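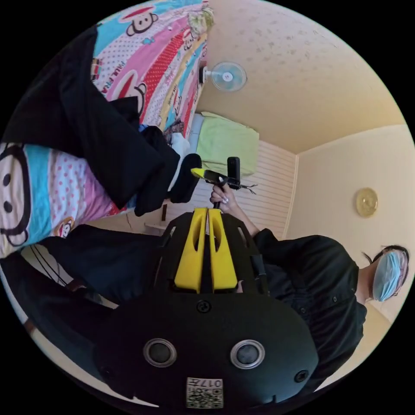
Two black housings: the one labelled 017 with yellow fingers, and a smaller one with a yellow-green tip.

Indale hand gripper: questions and answers
Page kept by Aranka Sipos. Last changed in June.

What is Indale?
A hand-held gripper you can put together at home. You hold it, close the fingers on something, and the cameras record what you did. The recordings are used to train a robot arm.

Do I need a workshop?
No. Kálmán Győri built his first one on a kitchen table. You need a soldering iron, small screwdrivers and access to a printer for the plastic parts.

How long does the build take?
Allow 12 hours, plus printing. The wiring is the slow part. Tape down any loose wires before you start recording.

Which material for the fingers?
We print ours in yellow so they show up against the black frame. Leave the slots open - solid fingers are too stiff for cloth.

What should I practise on?
Clothes on a bed. Start with one garment and lift it by a fold, then let go and do it again. Patterned bedding is fine. 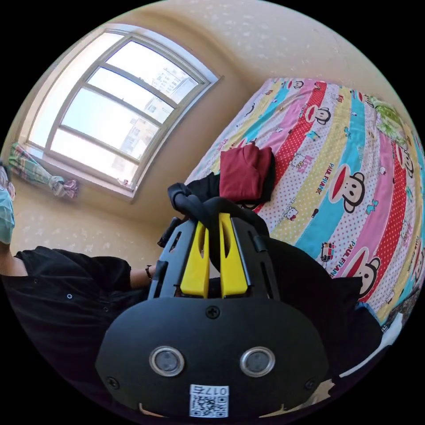 Gripper 017 with a fold of black clothing between its fingers.

Does black fabric cause trouble?
Sometimes. Folds are hard to make out in dark cloth, so open the curtains. Tímea Veres keeps a separate folder for black items.

How many recordings do we have?
3767, from 13 builders. Most are of laundry.

Can I use other screws?
Yes, if the heads sit flush. Longer ones than those in the parts list will split the shell.

My fingers don't meet evenly. What now?
Loosen both, close them by hand and tighten again. If there is still a gap, reprint the left one - the older file was wrong.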